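Oil and wax finishes at the Plonar branch: what changes this fall

Members who use the finishing room at Plonar will notice a different set of cans on the shelf from now on. We have stopped buying the Doltilar hard wax in the small tins and moved to the large container, which is decanted into jars at the front desk. Ask for a jar when you sign in. The price is charged to your bench account in the same way as sandpaper and glue.

The reason for the change is waste. Over the winter we threw away a lot of half-used tins that had skinned over. The wax keeps well if the lid is tight and badly if it isn't, and most of the tins had dried wax in the rim, so the lids never closed again. Please wipe the thread of the jar before you put the top back on.

We have also had questions about which finish to use on pale woods such as maple and birch. Most oils turn these woods yellow to some degree. Some people like that and some don't, and it is hard to reverse once it has soaked in. If you want the wood to stay close to its bare color, try a water-based finish first and test it on an offcut from the same board. Leave the test piece overnight before you decide. A finish that looks fine in the can may look gray on the wood, and the color can shift again with the second coat. 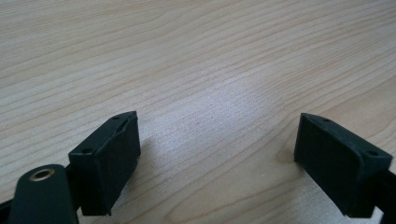 Page last changed: Aug 17, 2024

Sanding matters more on these woods than on oak or ash. Scratches that you can't see on bare wood show up as soon as the first coat goes on, mostly where light falls across the surface at a low angle. Go through the grits in order and don't skip one to save time. Brush the dust off between grits. If you are using a water-based product, dampen the surface once, let it dry, and knock back the raised grain with the finest paper you used.

Tabletops need thin coats. Put a small amount on the cloth, work along the grain, and wipe off whatever is left after 10 minutes. Two thin coats will wear better than one thick one. For a table that gets daily use, add a third coat after a few days.

Used cloths go in the metal bin by the sink, laid flat and wet. Do not put them in the trash and do not leave them bunched up on a bench. Oily cloths can heat up by themselves and catch fire. This applies to paper towels too.

Drying racks can be booked for two nights at a time. Larger pieces should go to the Daher annex, where there is floor space and the heating stays on overnight from November through February. You will need to bring your own blankets for the move. Anything left on a rack past its booking will be put in the corridor with a note on it.

The Skatow moisture meter is back from repair and hangs next to the band saw. Sign it out on the sheet and bring it back the same day.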